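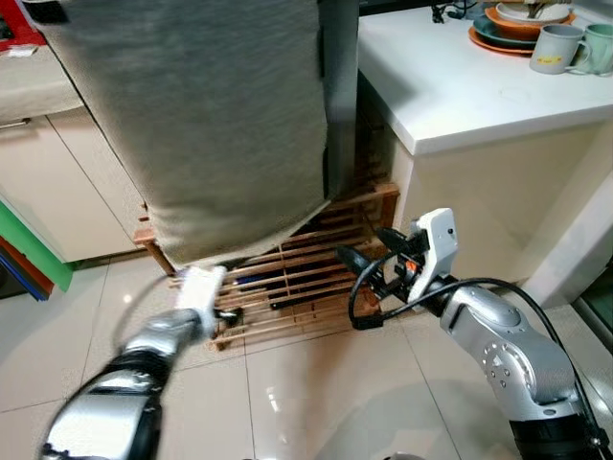
Figure 3. Left gripper at the lower edge of the cloth on the drying rack, seen from the head camera.

3.2 Cable routing and upkeep of the arms

Most of the time we lost with the Pallell cell went to its cables. The two arms share one base and one power supply, but each gripper has its own black cable, which leaves the gripper body and returns toward the arm outside the joints. We first tied these cables down along their full length. In that form the left cable failed at the connector after 11 days of cloth tasks, and the right one followed in May. The replacement routing leaves a free loop at each gripper, as in Figure 3, where the left cable swings out over the floor in a wide arc while the gripper is at the edge of the gray cloth. The loop gives the wrist enough slack to turn through its whole range without pulling on the connector. It also brings a new risk. A low rack has open rails, and a loop that hangs below the gripper can catch on one of them when the arm backs away.

We dealt with this in the motion limits. When either gripper is near the floor, the planner treats the cable as a fixed volume on the outer side of the wrist, and the arm must rise 100 mm before it moves sideways. The volume is larger than the cable needs – we set it from the worst hang we could produce by hand. Tasks on the counter use a smaller volume, as there is less below the gripper to catch on.

The cell was then run on the Praststead kitchen set for 379 trials of hanging and straightening cloth. A cable touched a rail in four of them. None of the four damaged a connector, though one pulled the strain clip off the left gripper, and the trial was stopped.

Upkeep follows a short schedule written by Rakiya Oyewole. Before each session the operator moves both wrists from stop to stop with the motors off and watches the loops. The finger pads are wiped with a dry cloth, and lint is brushed out of the finger slides. Lint was a larger problem than we had planned for, and a packed slide shows up as a slow close before it shows up as a fault. Every 700 grasps the pads are changed and the gripper zero is set again with the Pirkance gauge block. The bolts on the joint housings are checked at the same time and marked with paint – any mark that no longer lines up is logged, and the bolt is tightened to the value in the arm manual.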